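Talks > Community Evenings > Family Game Night Without Tears

7 min read

Speaker notes, 3/19/23, Iltport library, upstairs room. Talk starts after the coffee, so go slow with the first part, people will still be finding seats.

Hello and thank you, and thank Tímea Juhász for the introduction and for carrying the folding chairs up with me. Say good evening to the people in the back. If the microphone squeals, step left.

Start with my grandmother's kitchen. We played every Sunday after lunch, same oilcloth, same chipped bowl of walnuts, and she cheated. Wait for the laugh. She cheated at everything, quite openly, and we adored her, and it was years before I noticed that she only ever cheated to keep the youngest one in the game. That's more or less my whole talk, so if you need to leave early you've already had it.

Then my own kids. Tell the July story, the cottage at Skotlow, rain all week, one board game in the cupboard with half the cards gone. My son threw the board. My daughter cried because he threw the board. My husband went out to look at the car for a very long time. Don't rush this part, people like it, and somebody always has their own version they'll want to tell me afterward.

What I did wrong that week (be plain about it, I think parents are glad to hear it):

I picked a long game. The box said 2 hours and we were at it well past that, with a six-year-old. I explained all the rules before we began, every one, including the ones we wouldn't need until the end. And I said "it's only a game," which I would now like to ban. To a child who is losing it isn't only anything. Pause here.

Next, short games first. Something you can finish before the popcorn is gone. Play it again right away so the loser gets another go while the feeling is still small. Britt-Marie Hägglund wrote to me after the last talk that in her house they never put a game away on the first round, and I've borrowed that and we do it too now. Mention her by name, she may be here tonight.

Teach by playing. Lay the cards face up for one round and talk through what you'd do with your own hand. You'll feel silly. Your ten-year-old will tell you you're doing it wrong, and good, let them explain it to you.

Luck versus skill. I want to spend a bit of time here, this is the part I care about most. Games of pure skill are hard on families. The grown-up wins, or the grown-up pretends to lose, and children smell that from across the street. Dice help so much! A die doesn't know who is forty and who is four. When Kornél Tóth ran the games table at the summer fair he kept a simple race game going all afternoon, roll and move and nothing else, and he had grandparents and toddlers at it together and a line down the path. Serious game people sniff at roll and move. Let them sniff.

Small dice rules that work for us: roll in a box lid so nothing goes under the couch. Off the table means roll again, no arguing. Give each child their own color and let them keep it. My daughter has had the same green one since kindergarten and blows on it, and I would not dream of telling her it makes no difference.

Losing. Let them be mad for a minute. I used to jump in with a cheerful speech and it made everything worse. Now I say "that was rotten luck" and pass the walnuts. Somebody will ask about prizes. My answer is no prizes, but the winner picks the next game, and the person who came last picks the snack. (Filippos Konstantinidis will disagree from the second row. Let him, he's funny, but keep him to 2 minutes.)

If there's time, the bit about teenagers. They'll come if there's food and if you don't remark on their coming. Teams are better than every man for himself at that age. Phones in the bread box, yours too.

Keep talking about a clear table. Big surface, little on it, everyone can reach. I could go on about tablecloths but I won't. 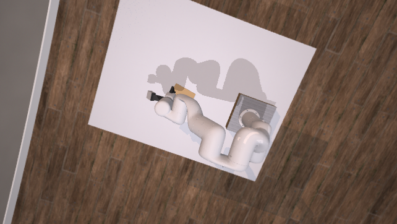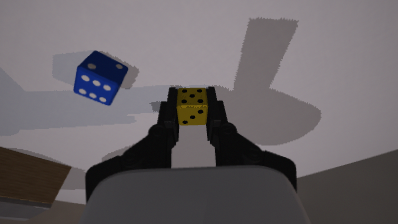
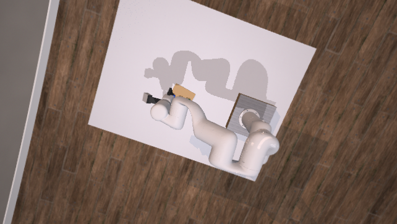 The middle one has the two dice, yellow and blue.

Back to Grandma to finish. The last time we played she was very tired and she let me move her piece for her. I moved it one space too far, and she looked at me, and she didn't say a word. Breathe. Water.

Questions. Likely ones: what age to start (whenever they stop eating the pieces), what about only children (invite a neighbor, or play on the same side against the clock), what about a spouse who hates games (make them banker). Handouts are by the door, the list of short games is on the back. Remind them the Koutsoukos bakery sent the cookies, and that the room has to be cleared by nine.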